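4.2 Gating grasp decisions on blurred wrist frames 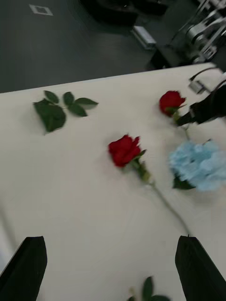
Figure 3. Wrist view during a two-arm flower task, with the arm's own fingers open in front of a red rose and the second gripper holding another rose at upper right. Motion blur is strongest toward the right side.

The planner in Waler asks the perception module for a grasp pose once per control cycle. In our first version it accepted whatever pose came back. This worked on still frames and poorly on moving ones. When the wrist camera travels, thin parts such as stems smear across several pixels, and the pose estimate moves with them. The arm then corrects toward a target that has not moved, the correction adds more camera motion, and the next frame is blurred as well.

We considered three ways to break this loop. The first was to stop the arm before every estimate. It is simple and we kept it as the baseline. The second was to deblur the frame before running the detector. We tried this with a small network and dropped it, as it tended to sharpen leaf edges into shapes that the detector then read as stems. The third, which we describe in this section, leaves the frame alone and changes how much the planner trusts it.

Each frame is given a blur score before detection. The score is computed per tile and not per image. A single number for the whole frame hides the case in Figure 3, where the blur is uneven. The frame is divided into a grid, gradient energy is measured in each tile, and the result is compared with a running average for the same tile taken while the arm was still. Tiles on bare tabletop have almost no gradient energy at any speed, so they are marked as uninformative and left out of the comparison. Without this step a white table pulls the score down and the planner waits for a sharp frame that it already has.

The detector, Grovia, returns a mask and a stem axis for each flower. For each axis we look up the tiles it crosses and take the lowest valid score among them. If that score is above the threshold, the pose is passed to the planner as a full update. If it is below, the pose is used only to confirm that the object is still near its last known place. The old grasp target stays active and the arm keeps moving along its current path. A target that has gone 10 cycles without a full update is dropped, and the arm slows down until a new one is accepted.

Which end of the stem to trust is a separate question. A rose head is large and dark against the table and survives blur well. The stem gets thinner along its length, and the cut end is the first part to be lost. We therefore fit the axis starting from the sepals and weight each point by the score of its tile. In heavy blur the fit is short and the direction is less certain. The planner receives this as a wider angle tolerance and opens the fingers further before closing in.

Round flower heads with many small florets, such as hydrangeas, gave us the most trouble. They have little gradient energy even when the camera is still, and blur removes what is left. In the first build the gate rejected nearly all of their poses. We now keep a separate threshold for each flower class. The class label comes from color and outline, both of which hold up better than texture.

4.3 Sharing the table between two arms

Both arms work over the same table, and each has its own camera. A flower held by one arm can appear in the other arm's view, as in Figure 3, and it must not become a target. The detector alone cannot tell a held rose from one lying on the table, especially when the two have the same color. We solve this outside the image. Sikora, our state server, publishes the pose and finger opening of both grippers, and the perception module projects the other gripper into the current view. Any mask that overlaps the projected fingers is labeled as held and removed from the candidate list.

Projection depends on time stamps agreeing. With a delay of 30 ms between the joint states and the image, a fast move was enough to shift the projected fingers off the flower, and the held rose came back as a candidate. We now interpolate joint states to the middle of the exposure. The projected region is also grown in the direction of camera motion, by an amount taken from the same motion estimate that feeds the blur score.

Loose sprigs are handled by the same candidate list with one extra rule. A mask with leaves and no bloom is labeled as foliage and given low priority. If leaves enter the view at the bottom edge, the label is put off until more of the object can be seen, as the bloom may be out of view.

4.4 Test set and thresholds

Thresholds were set on 1509 wrist frames labeled by hand for stem axis and held state. We kept 200 of these apart and did not look at them until the parameters were fixed. Frames in which the labeler could not place the cut end were kept in the set with a partial axis. Removing them would have made the set sharper than what the arm sees in use. The labeling tool, Cikari, stores the partial flag next to the mask, and the evaluation script reads it directly.

The gate does not help when the arm is already slow, and in that case it behaves the same as the baseline. Its cost is one pass over the tile grid per frame, which runs on the CPU while the detector is busy.

Comments (3)

mlk_robotics
Is the blur threshold per class or per class and per camera? Our two wrist cameras have different lenses and I doubt one table of values would carry over.

Panagiotis Todorova
Per class only. The running average is kept separately for each camera, and that took care of most of the difference for us. With very different lenses I would tune them again.

tendril
Section 4.2 says the deblurring network was dropped. Would like to see those results in an appendix, even if they are bad.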